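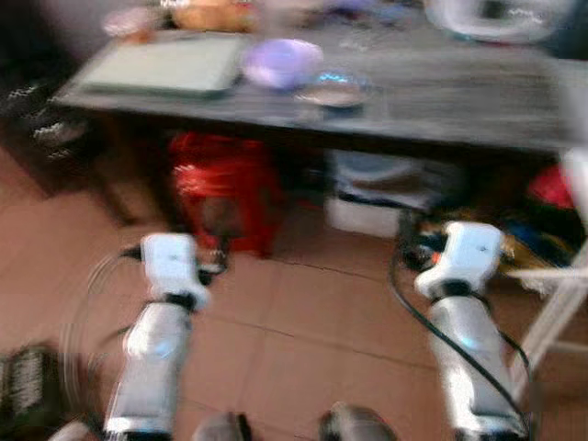
Comparing two grippers at a table: quick tips

Workshop > Tips & Fixes > Grippers
4 min read
Last updated: 2022-08-29

Notes from the Istumbridge bench. Flemora jaws against the Hirnent ones, both on white arms, Samonte controller. Will tidy up later.

Cables first. Leave a loop on the outer side of the arm, enough for full reach, then a bit more. Tape at the wrist, not at the jaws. Ours pulled a plug out twice before we learnt.

Slow the sweep right down. If the head camera gives you smear, the speed is wrong for judging a grip. We run at 8 percent for the first go, then creep up.

Same objects for both. Shallow clear dish is the nasty one, the rim shines and depth goes to bits. Something rounded and something flat as well. Flat things want a finger lifting the edge, Flemora does this better.

500 grips each before you decide anything. We stopped early in December and picked the wrong one, had to do teh lot again.

Swap sides halfway. Left arm and right arm are never quite the same, whatever the leaflet says. Re-zero after every swap.

Dark tabletop good for pale objects, poor for dark ones. Lay a tea towel down if you have to.

Pads: wipe with a damp cloth, let dry. Hirnent pads go shiny, light rub with fine sandpaper. Spare set in the drawer, always.

Stools pushed well under the table. Same for boxes. Knees and elbows, yours and the robots.

Write down every drop, with the object and the side. Pencil is fine. Don't trust the controller log, the Samonte one only keeps the last 1,000 lines and then starts overwritting.

Still to try: softer pads, wider jaws, a second camera low down by the wrist.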